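Troltia's Old Salt Road Gets Its Listing, and a Summer of Events to Go With It
2018-03-19

The news we have been hoping to print since January is finally here. The old salt road between Bassi and Troltia, all 26 miles of it, has been added to the regional register of protected heritage routes. The listing takes in the roadway itself, the three stone bridges, the customs house at Flikov and -- this is the part that made us cheer out loud in the office -- the songs, crafts and market customs of the villages along the way.

Most of our readers will know that the first application covered the bridges and nothing else. It was a good application, and the bridges deserve every bit of protection they can get. But anyone who has spent a market day in Flikov knows that the road has always been more than its stones. People walked it with mules and carts for centuries, and they picked things up as they went: a tune from one valley, a way of pleating bread dough from another, a word for rain that is only used on the north side of the pass. When the reviewers came back and asked for more about daily life along the route, the villages sent them boxes and boxes of it. The final file ran to 1,620 pages.

So what changes now? For a start, the road can't be widened, straightened or paved over without a heritage review. The middle bridge, which has been closed to vehicles for two winters, moves to the top of the repair list, and the masonry work should begin as soon as the river drops. The customs house gets a new roof. Its upstairs rooms, which still have the old weighing marks scratched into the plaster (go and look at them if you get the chance, they're wonderful), will become a small archive and reading room open to everyone.

The register also comes with support for teaching. Fifteen apprenticeships will be offered along the route over the next few years, in dry-stone walling, lime plaster, saddle making, knitting and weaving, and in the two-part singing that Bassi is so proud of. Each apprentice is paired with an older craftsperson from one of the road villages. The pay is modest but it is real pay, and travel is covered. Applications are open to anybody over eighteen, and you don't have to have been born in the region.

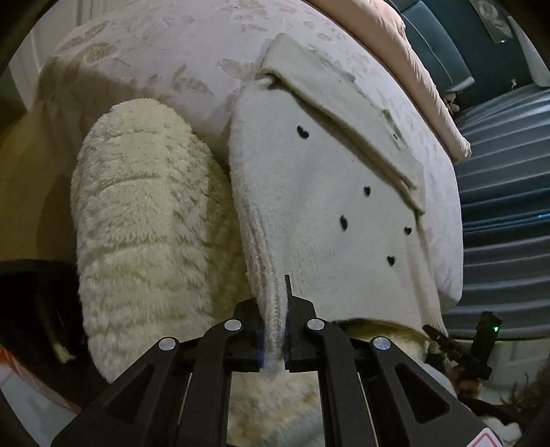 The singing deserves a few lines of its own. If you've never heard it, picture two groups standing on opposite sides of a street, one holding a low line that barely moves while the other goes climbing all over the top of it. The songs were used to pass the time at the toll gates, and a good number of them are complaints about the toll. Some are very funny. A few can't be printed in a family newsletter! Last fall a set of old recordings came to light in a school cupboard in Clindow, and they include verses that even the oldest singers in Bassi had only heard about from their grandparents. The recordings have been cleaned up and copied, and the choirs have been learning the lost verses all winter. We sat in on a practice and came home humming.

Clindow itself is the surprise in this story. The town sits a little way off the main route, and for a long time it was left out of the maps and the walking guides. The research for the listing turned up a branch road, now mostly a farm track, that ran down to the Clindow salt sheds and back up to the pass. You can still see the ruts in the rock where it crosses the ridge. The branch has been included in the protected area, and new waymarkers are going up this spring. They're low stone posts with a carved wheel on the side facing the path, copied from an old one found propping up a garden gate.

Of course there is still plenty to argue about. Farmers on the upper stretch want to be sure they can bring tractors across the road at haymaking, and the agreement says they can, at six marked crossings. Several families in Flikov are worried about parking, and after last summer we can see why. The plan is to keep coaches out of the square altogether and run a shuttle from the fairground instead. Whether the shuttle will be free hasn't been settled. There's also a lively disagreement about what the route should be called in English. "Salt Road" has won for now, but supporters of "Salt Way" have not given up, and we have the letters to prove it.

Visitor numbers come up in every conversation. The register suggests a ceiling of 1,000 walkers a day on the full route, which sounds like a lot until you remember the last festival weekend, when the line for soup in Troltia went past the church and down the steps. There will be no gates and no tickets for the road. Instead, the guesthouses and the shuttle will share their bookings, and on the busiest days people will be pointed toward the Clindow branch, where there is more shade and (in our opinion) better cake.

Now for the fun part. The opening celebration will take place over a long weekend in early summer, starting at the Bassi end. A mule train will set out at first light with sacks of salt, stop overnight at the customs house and come into Troltia the next afternoon. You are welcome to walk with it for as long or as short a stretch as you like. The pace is slow, the mules see to that, and children manage it easily. Choirs will be waiting at each of the old toll gates. At Flikov there will be a full craft market in the square, with workshops for beginners under the arcade. At Troltia there's a supper at long tables in the main street, and after that dancing for as long as the band holds out, which on past form is very long indeed.

A photo exhibition opens in the Troltia town hall the same weekend. It brings together family pictures of life on the road, lent by households from all four towns. The collection is still growing, so please have a look through your drawers and albums. Pictures of bridges, carts, markets, weddings and workdays are all welcome. Blurry ones too! Originals are scanned while you wait and handed straight back. Scanning takes place at the library in Bassi and the town hall in Troltia during normal opening hours, and a table will be set up in Clindow once the hall there has its heating back.

For walkers who would like to get in early, the lower section from Bassi to the first bridge is open all year, and it's lovely right now -- the almond trees are just coming out and the stream is loud. The upper section stays closed until the snow is off the pass. Please respect the barriers, even if the path behind them looks clear from below. The north side holds ice well into spring and the drop beside the second bend is a serious one.

A few practical notes before we go:

The new route map is at the printer. It shows the Clindow branch for the first time, along with water points, shuttle stops and the six tractor crossings. Members will receive a copy with the next newsletter. Everybody else can pick one up from the tourist desks in Bassi and Troltia.

Apprenticeship forms are available at any of the four town halls. There is one form for all the crafts, so mark your first and second choice. Singing applicants will be invited to a practice evening. You don't need to read music.

Market stall requests for the opening weekend should go to the Flikov town office. Spaces under the arcade are kept for makers from the road villages, and the open square is available to everyone else.

If you can offer a bed, a barn or a patch of grass for walkers during the opening weekend, please let us know by replying to this newsletter. Tell us how many people you can take and whether dogs are all right. We already have offers from both ends of the route and would love a few more near the pass.

The next issue will have the full timetable for the mule train, the first pictures from the family collection, and the words to one of the toll songs, with the rude verse left out.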